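Home Journal Archive Contributors Search

3. How Large Was Imgate? The Harbor Rolls and the Parish Count

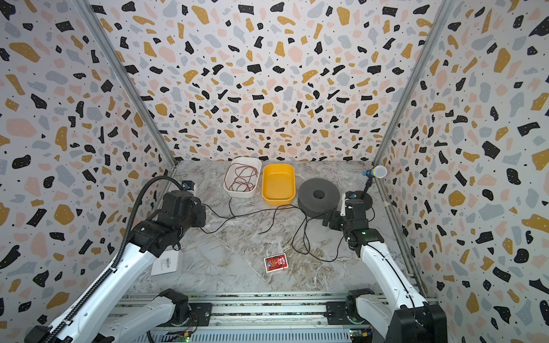 p. 118

Figure 1. Reddish-brown wire, coiled and looped, in an open white bin.

3.1 Two numbers for one town

Every general account of Imgate gives a population for the town at the height of the salt trade, and every one of them gives it with confidence. The trouble is that there are 2 figures in circulation and they do not resemble each other. The harbor rolls yield 3,802. The parish count, drawn up within the same trading season, yields 2,244. A reader who picks up one book learns that Imgate was a serious rival to Dalta, and a reader who picks up the next learns that it was a large village with a customs house. Authors tend to cite whichever number suits the chapter they are writing, and I include my own earlier work in that remark.

Ridgeway was the first to set the two side by side. Her answer was that the parish clerk had been lazy. She based this on his handwriting, which is admittedly bad, and on a marginal note complaining about his knees. Gill replied that the harbor master had been a liar, and based this on the fact that he was a harbor master. The discussion rested there for a long while, with the two positions hardening into something like schools. Neither author seems to have asked what either man had been told to count.

3.2 What the harbor master was counting

The harbor rolls were kept for the mooring tax. They list persons "answering at Imgate," a phrase that older translations give as "inhabitants." Campbell has shown that the same phrase turns up in the Dalta rolls for crews who tied up for a single tide and left again with the salt. To answer at a port was to be liable there. One could answer at Imgate without sleeping in it, and many of the people on the rolls appear to have managed exactly that.

There is some pleasure in following individual names. A pilot who answers at Imgate in the spring answers at Dalta in July and at a third landing before the nets come in, each time with a slightly different spelling and a slightly smaller boat. The boat shrinks because the tax went by length. If we add up every port where he was counted, he makes a respectable contribution to the population of the whole coast.

The master had his own reasons for a full book. His allowance was paid by the head, and the rolls were sent to the governor's office on Robichaud Island, where the clerks had never seen the town and showed no wish to. Chan's study of the Robichaud correspondence finds one query about the figures in the entire run of letters. It concerns the price of the binding.

Even so, Gill's charge of plain invention goes too far. The entries that can be checked against the salt receipts hold up well. The people existed and so did the boats. Most of the difficulty comes from later historians, who took a list of taxpayers for a list of neighbors and then drew maps from it.

3.3 What the parish was counting

The parish count has been treated more kindly, as church records generally are, on the theory that a clerk with bad knees has no motive. He had several. The count was made to divide the cost of repairing the sea wall, and it covers households that owed labor on it. Households that had bought their way out are missing. So are the salt workers' sheds beyond the north gate, which the parish regarded as belonging to the next parish, an opinion the next parish did not share. The sheds were claimed by neither church until somebody found coal tar there and both of them remembered a chapel.

How many people lived beyond the gate is hard to say. Campbell proposes 400, counting hearths on the tithe plan and allowing for the larger sheds that held more than one family. The method has been criticized, mainly by people who have no other method. I adopt the figure here with the usual discomfort. It sits reasonably well with the number of burials from outside the wall, although the burial register breaks off where the damp got in and resumes with a different hand and a different view of who deserved an entry.

The labor exemptions are harder. A list of them certainly existed. The parish clerk refers to it twice, the second time with irritation, and it was seen by an antiquary who copied out the three names he was descended from and put the rest back. It has not been found. Thibodeau suggests that it went into the lining of the vestry cupboard with the other loose paper. The cupboard survives in a private dining room in Dalta, and the owner has so far declined to have it taken apart.

3.4 The rivalry with Dalta

Why should the choice of number have mattered so much? Part of the answer lies upriver. Dalta had a deeper channel, a better road, and a town historian. When the coastal railway was being planned, the case for each terminus was argued in pamphlets, and the pamphlets leaned heavily on ancient greatness. Dalta's authors quoted the parish count for Imgate and the harbor rolls for themselves. Imgate's authors did the reverse. As far as I can tell both sides believed they were being moderate.

The railway went to Dalta. Imgate received a branch line, later a bus, and a good deal of sympathetic writing. It is in this writing that the larger figure settles in as fact, usually in the opening paragraph and usually next to the word "once." The present town guide repeats it on the cover. The salt warehouses that might have told us something about capacity passed to the Lurnomex company, a dealer in roofing felt, who used them carefully for years and then fitted a new floor over everything of interest.

The excavation under that floor remains modest. Two trenches were opened along the east side of the main warehouse, and the finds are what one would expect of a place where people handled salt and were bored: clay pipes, a few weights, a gaming board scratched on a roof slate. The weights are light. Ridgeway took this as proof of a thriving retail trade. They may also be light in the ordinary dishonest sense, and we have nothing certified to test them against.

3.5 A working position

For the rest of this paper I treat the parish count as a floor for the settled population and add Campbell's hearths beyond the gate. The exempt households are left as an open quantity. I treat the harbor rolls as evidence for traffic, a purpose they serve very well, and make no attempt to turn them into residents. Readers who prefer the larger town will find it fully defended in Ridgeway, with illustrations.

Two cautions follow. The first is that the parish boundary moved at least once in the period, along with a stream, and the count does not say which bed of the stream it has in mind. The second concerns the word "household," which at Imgate could cover a widow living alone and could also cover a ropewalk with its apprentices, their master, his mother-in-law and a lodger who is described in three separate documents as leaving shortly.

Section 4 takes up the mooring tax itself, beginning with the question of who set the rate and why the governor's office was billed for it.

Related items
- The Sea Wall Accounts of Imgate: A Partial Transcription
- K. Chan, Letters from Robichaud Island
- G. Campbell, Answering at Port: Liability and Residence on the Salt Coast
- J. Thibodeau, Notes on Vestry Furniture
- Reply to Gill (H. Ridgeway)
- Further Reply to Ridgeway (M. Gill)

Page last updated in July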